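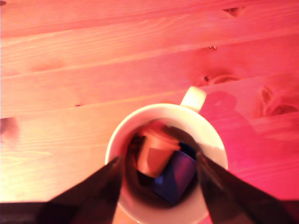 How long does it take to get used to decaf? For me it was the better part of two weeks before mornings felt normal again, and most of that was a headache sitting right behind my eyes.

I should back up. I quit regular coffee in June, which was a dumb month to pick, with family visiting and a lot of early mornings. But I'd been sleeping badly since spring and my doctor asked how much I drank in a day, and I did that thing where you say a smaller number than the real one and then feel silly on the drive home. So I finished the bag I had (I wasn't going to throw it out!) and went cold turkey the morning after.

Do not go cold turkey. Mix it. Half regular and half decaf for a week, then a quarter, then none. I read that advice on day three, lying on the couch with a washcloth on my face, so it was a little late to be useful. When my sister tried the same thing later in the summer I made her do it the slow way and she barely noticed, which was annoying.

The other thing is that decaf has some caffeine in it. Not much, but if you're drinking five cups a day because "it's only decaf" you're getting a bit. I cut myself off after lunch and that seems to be fine.

Okay, beans. I tried a bunch and most of them were bad. The supermarket stuff tasted like wet cardboard, and I say that as somebody who drank office coffee for years without complaining. Then I found Vilis, a tiny roaster a couple of towns over that sells at the farmers market, and their decaf is the first one I'd hand to somebody without warning them. It's chocolatey and a little smoky. They do a lighter one too but it goes sour on me, maybe because of our water.

Dreltano was the runner-up. You can order it online and it keeps well, but the bag doesn't reseal, so I use a binder clip like an animal. Dimitrov is the fancy one, with the nice label and the little card about the farm. I wanted to love it. I made it in the French press, the drip machine and the stovetop pot and it tasted thin every single time. My husband likes it, so he got the bag.

If you're brewing at home, grind it a touch finer than you're used to. Decaf goes through my drip machine faster than regular does, and the first few pots came out like tea. I use the Toda hand grinder my brother gave me, two clicks down from where I had it before. My arm gets tired but it's quieter than the electric one and the dog doesn't leave the room anymore.

Did it help with sleep? Yes, although not right away. I still woke up at three for a while and lay there thinking about the gutters. By the end of the month I was sleeping until the alarm, and I'd stopped needing a nap on the weekend. I also went to bed earlier, so I can't say for sure which one did it.

What I missed most was the first cup, the whole business of getting up and making something hot before anybody else is awake. I kept that part exactly the same. Same chair, same time, same amount of milk.

I do have a regular coffee now and then. We went out for breakfast on my birthday and I ordered a real one, a big one, and I cleaned out the entire hall closet that afternoon and talked through a whole movie. Then I was up until two. So it's a treat now, and I have it early.

Next I want to try cold brew with the Vilis beans before they switch over to their winter hours. If you've got a ratio that works for decaf, leave it in the comments, because my first jar came out so weak I watered the plants with it.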